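# The Cloth Beside the Sink

*Drying dishes on a towel takes less equipment than a rack. It does take a few decisions about weave, layout and timing.*

A dish rack is a fixed structure. It occupies the same rectangle of counter whether it holds one cup or a full dinner service, and its wires suit the plates its maker had in mind. A cloth has no such limits. It can be unfolded to the size of the load, run up to the edge of the sink and hung up when the work is over. In kitchens with short counters it is often the only drying surface that makes sense, and many households in Dovville have never owned anything else.

The method is old and rarely written down. For this article we asked four people who wash dishes by hand every day how they set up their cloths, and we compared three cotton towels over a period of weeks, beginning in May.

## The surface

The first requirement is contact area. A cloth for an ordinary supper load should be at least 70 centimeters long, laid in a single layer for plates and a double layer for heavy pots. Less than that and the pieces end up stacked, with the lower ones drying slowly or not at all.

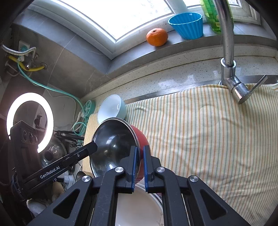 Laying the cloth starts at the sink. The near edge should sit close enough to the basin that a rinsed piece travels over fabric for most of its path, and drips land where they can be absorbed. Some people go further and let the cloth run over the sink area itself, as with the yellow-and-white striped towel here, which drapes beneath the faucet and takes up most of the right half of the counter. The smaller yellow striped cloth under the pale blue bowl follows a second common practice, a separate pad for a single piece. The soap stays up on the tiled windowsill, clear of the fabric. A bottle standing on a drying cloth leaves a ring of detergent at its base, and the next plate set there picks it up.

Weight matters as much as size. Of the three towels compared, the lightest was a Brillitex flat weave at 136 grams per square meter. It dried fastest on the line but was soaked through after one load. A Flandov waffle cloth at 285 grams held two full loads before the counter beneath felt damp. The third, an unbranded terry towel, absorbed well but left lint on glass and was dropped from the comparison early.

Fiber content should be read from the label. Cotton and linen both work. Polyester blends move water along the surface without holding much of it, and a bowl set down on one tends to stand in its own puddle. New cotton should be washed twice before use to remove the finish left from manufacturing. Fabric softener should be left out of every wash.

## Bowls, rims and angles

Bowls cause more trouble than any other shape. Set upside down on a flat cloth, a bowl seals against the fabric along its whole rim. The moist air inside has nowhere to go, and a film of condensation may still be present the next morning. Set upright, it keeps whatever water has run down to the bottom.

The answer is to break the seal. Resting one side of the rim on a fold of cloth 2 centimeters high is enough to let air through. A bowl can also be stood on its side against another piece, with the mouth open to the room.

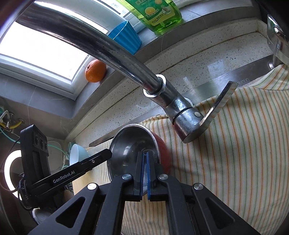
**Suha Tannous**

A metal bowl with a colored exterior, like the red one by the faucet, has to be treated as two surfaces. The inside is polished metal and shows every mineral spot. The outside is usually more forgiving, but coatings vary and a scouring pad can dull some of them. I wipe the inside by hand immediately after rinsing and let the outside dry in the air. In hard water districts the order should not be reversed.

Hemant Tyagi dries metal first, ceramic second and glass last. Metal spots quickest. Glass he prefers to leave until he has changed to a clean linen cloth, kept for that purpose alone. Nisha Awasthi works the other way and washes glass first while the water is clean, then sets it at the far end of the towel so that it need not be moved again. Both systems hold up in daily use. What matters is that the pieces closest to the sink are the last ones washed, or the hands will be reaching over a finished row with dripping pans.

Faucet clearance should be checked as well. A lever handle that swings out over the cloth needs room for its full travel, and a tall pot placed under it will be struck sooner or later. Before loading the cloth, move the lever through its range once and note where it ends.

## Plates and shallow dishes

Plates without a rack must lie flat or lean. Flat drying is safe but uses a great deal of cloth. Leaning is quicker: the first plate rests with its rim on the back of a heavy bowl, and each following plate overlaps the one before it by half. The overlap should never be complete. Two plates nested face to back hold a layer of water between them by capillary action, and it will not leave unaided.

Shallow serving dishes are best tilted, with the lower rim on the towel and the raised rim on a neighbor.

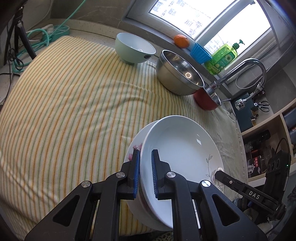
Brijesh Bhatia disagrees with the leaning method altogether, and he put it firmly: plates that lean are plates that slide, he has lost two good ones to a wrinkle in the towel, and anyone with a floral set worth keeping should dry each piece by hand and put it straight in the cupboard.

His objection has some merit. Wrinkles are the main cause of slipping, and a cloth should be pulled smooth from the corners before anything is leaned on it. Decorated plates deserve extra care too. Decoration applied over the glaze wears with rubbing, so a dry cloth should be pressed against it and lifted, with no circular motion. Where the decoration lies under the glaze, ordinary wiping is fine.

## After the load

A drying cloth should be hung up as soon as the last piece is put away. Left flat on the counter it stays damp for hours and begins to smell. Over a rail, in a single thickness, the Brillitex towel was dry in 38 minutes beside an open window. The Flandov cloth needed most of an afternoon.

Wash drying cloths separately from hand towels, in hot water, every second day in warm weather. Three in rotation will serve a household of four. Retire a cloth when the weave has thinned enough to see the counter through it — it can still be used for floors.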